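Drollby Folding Stall Table by Tuvora

In stock. Page updated 9th January
Price: £89 with standard top
Top finishes: Shen (matt grey), Vino (dark red)
Weight: around 13 kilos
Sold singly. Clamps not included, see further down.

Back in after the October sell-out. Same table, new latch. If you bought one before then the old latch is still fine, no need to swap it, but we do keep spares of both.

What it's for: market stalls, school fairs, car boots, plant sales, the odd family do where you run out of surfaces. Folds in half, carry handle on the long side. Goes across the back seat of most small cars if you put the passenger seat forward first. Measure yours though. We get a few back every year that never made it out of the car park.

Legs lock out with a push-down brace. Push until it clicks - if you didn't hear a click it isn't locked. Feet are rubber, screw-adjust, good for grass and cobbles and those church hall floors that slope towards the stage. Wind the feet all the way in before you fold or they catch the rim. Everybody does it once. 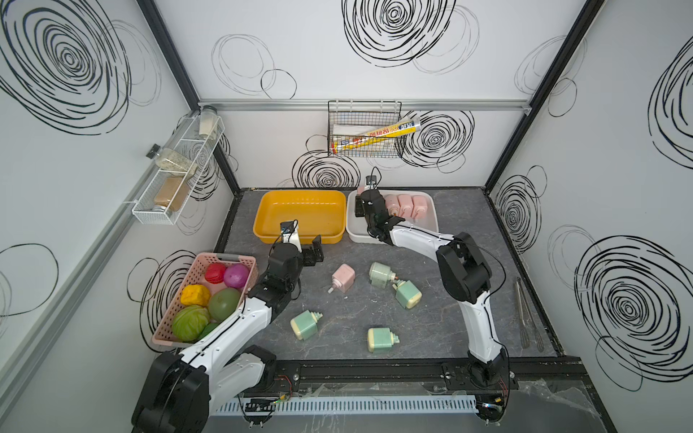

The top is sealed on both faces and round the edge. Wipes down with washing up liquid and warm water. No bleach, no cream cleaner, nothing gritty. Jam is fine, beeroot is fine if you get to it the same day, curry powder less so on the Shen. The Vino hides nearly everything except flour and candle wax.

Don't leave it folded wet. The two halves sit flat together and the damp has nowhere to go. Prop it open in the hall overnight if it's been out in the rain.

Load: fine for crates of apples, a tea urn, stacks of books, a till. Put the heavy stuff over the legs and the light stuff in the middle where the fold is. Not for standing on. Not for sitting on either, we've seen the photos.

Which finish?

Shen if you sell anything colourful - knitwear, ceramics, cut flowers. Things show up well against it and it doesn't throw a colour back under halogen lights. Vino for baking, cheese, secondhand jewellery, anything you want to look a bit warmer. Both cost the same. Both come with the same legs. If you're covering it with a cloth anyway get whichever is in stock.

Cloths: any standard trestle cloth goes over it. Fitted covers from other makes mostly don't, the corners on the Drollby are rounder than usual and the elastic rides up. We're working on our own. Been saying so for a while, I know.
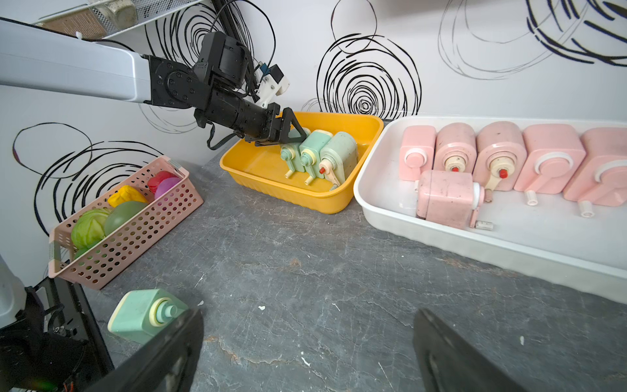 Rupert Zwahlen

Notes from two seasons of using these on our own stall, for what they're worth.

Set up the back edge first. Legs out, feet down, then walk round to the front and level it from there. If you level the front first you'll be on your knees behind the stall with somebody already asking the price of the marmalade.

Leave a gap to the next pitch. The braces stick out a little way when locked and catch shins.

Wind. Biggest complaint we get about any table and there's no clever answer. Weight on the crossbar, bucket of water or a sandbag each side, and take the gazebo down before you take the table down. A light table with a full display on it behaves well enough. The same table half empty at packing up time does not.

Keep the float and card reader at the end away from the fold. The join is smooth enough but coins find it.

Layout - taller things at the back, obviously, but leave a bare patch at the front for people to put their bag down. They stay longer. I used to fill every inch and wonder why people walked past with their hands full.

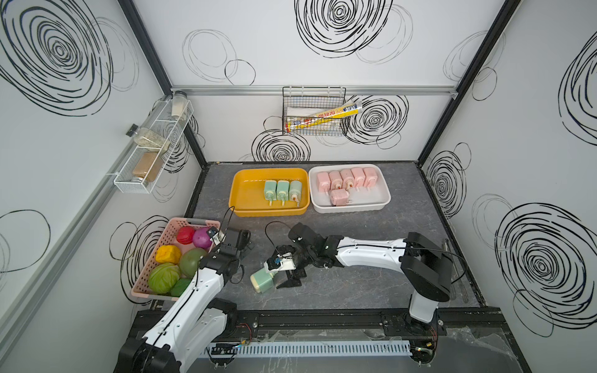

Storage: flat against a wall, handle up. Standing on end is OK for a few days but the hinge pins don't like it all winter. Garage or shed is fine so long as it's dry. Bit of silicone spray on the braces before the season starts, not oil, oil picks up grit and then you've got a grinding paste in there.

Hinges: four screws each side, ordinary cross head. Check them after the first few outings, they settle. Hand tight. Please don't use a drill driver, the inserts will spin and then it's a new top.

Extras (sold seperately)

Table clamps, pair. Join two tables end to end, no gap. £17
Foot set, rubber. Fits old and new legs
Latch, old style
Latch, new style
Replacement top, Shen or Vino. Comes drilled
Carry bag, black. Out of stock, more on the way

Does it come assembled? Yes. Take the card off the corners and cut the tie round the legs. Keep the card if you've got room, handy if you ever need to send it back.

Can I leave it outside? For a day, yes. For a summer, no. Sun fades the Vino first.

Can I use it for a pasting table? You can. Bit low for anyone tall and paste is a pain to get out of the hinge. Get a cheap one for that.

Is the height adjustable? Only by the feet, enough for uneven ground. It's not a standing desk.

Will it take a vice? No. Edge isn't thick enough and the seal will crack.

Delivery

Goes out by courier, somebody needs to be in. It's an awkward shape more than a heavy one and they won't leave it on a step. Highlands, islands and Northern Ireland take a bit longer, the cost shows in the basket before you pay. Collection is free, pick it at checkout and wait for the email before setting off. Not the order email, the second one.

Returns

Unused, in the card, within the usual time. If a latch or hinge goes, don't send the whole table, send a photo of the part and we'll post a new one. Faster for everybody.

Trade and school orders: drop us a line with how many and which finish. Mixed finishes OK on the same order.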